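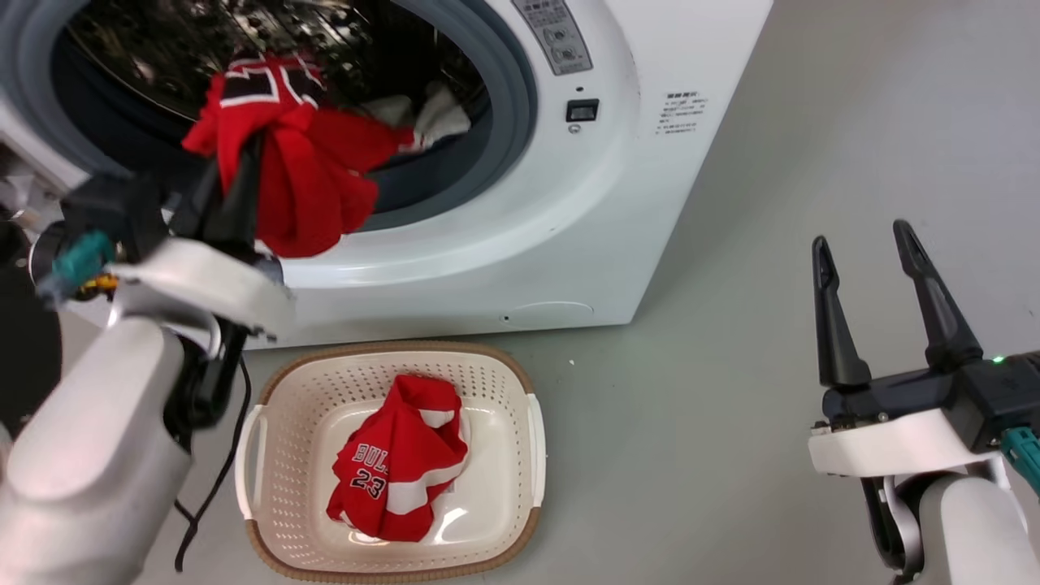

Section 3. Threading the Loom and Weaving the First Rows

Read this section through once before you cut any yarn. It covers the Karner tabletop loom with the standard heddle. If you have the narrow heddle, the steps are the same but you will use fewer warp threads.

You will need:
The assembled loom (Section 2)
Warp yarn, smooth cotton
Weft yarn of any kind
The threading hook
Two strips of scrap cardboard, as wide as the loom
Scissors
Masking tape

Winding the warp

1. Clamp the loom to a table with the back beam facing away from you. Tighten both clamps by hand.

2. Set the peg at the far end of the table. The distance from the back beam to the peg is the length of your warp. For a first project, keep it short.

3. Tie the end of the warp yarn to the left end of the back beam with a double knot.

4. Place the heddle in the neutral position. Pull a loop of yarn through the first slot with the threading hook and carry it to the peg.

5. Go around the back beam and repeat with the next slot. Skip the holes for now.

6. Continue until you reach the width you want, then tie off on the back beam.

Note: Keep an even, light pull on the yarn. A tight loop next to a slack one will show in the finished cloth.

Caution: The peg is under strain once the loops are on it. Do not loosen its clamp until you have a firm hold on the whole bundle.

Rolling on

7. Cut the loops at the peg end and hold the bundle in one hand.

8. Turn the back beam handle slowly. After one full turn, slide in a strip of cardboard so the layers of yarn do not sink into each other. Add the second strip when the first runs out.

9. Stop when the cut ends hang a hand's length in front of the heddle. Check that the ratchet has caught.
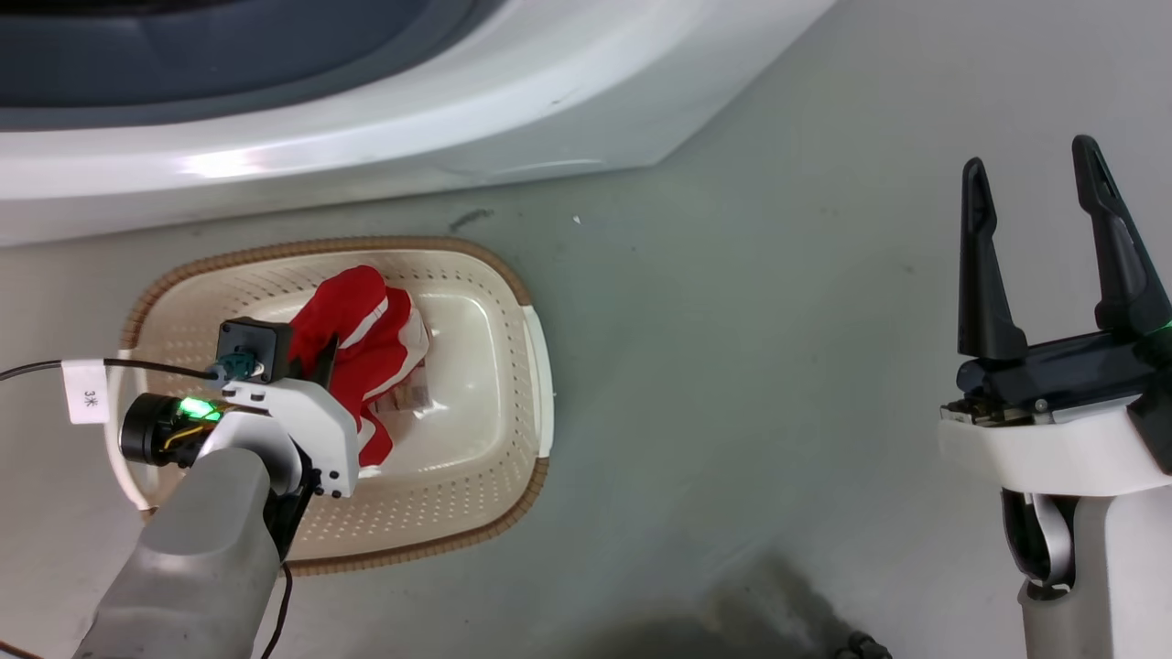 10. Each slot now holds two threads. Take one thread from each slot and pull it through the hole to its right. Work from left to right and tape finished groups to the table in front of you.

11. Tie the threads to the front beam in small groups, starting at the center and then working outward to each side. Use a surgeon's knot so you can tighten it later.

12. Pat the warp with a flat hand. Retie any group that feels softer than the others.

First rows

13. Raise the heddle to the upper rest. Pass the shuttle through the opening.

14. Lay the weft at a slant, then return the heddle to neutral and pull it toward you to press the yarn into place.

15. Lower the heddle to the bottom rest and pass the shuttle back.

16. Repeat with thick waste yarn until the gaps between the groups close up. Change to your project yarn.

Note: Do not pull the weft tight at the edges. If the cloth gets narrower as you go, leave more slant in each row.

If something is wrong

A thread will not move up or down: two threads are in the same slot. Untie that group, rethread, and retie.

A thread breaks: tie a new length to the back end, bring it through the same hole or slot, and pin it to the cloth.

The front beam slips: the ratchet screw is loose. Tighten it a quarter turn.

Replacement heddles are part number 637. Pattern cards for this loom were drawn by Kyriaki Raptis and begin in Section 5.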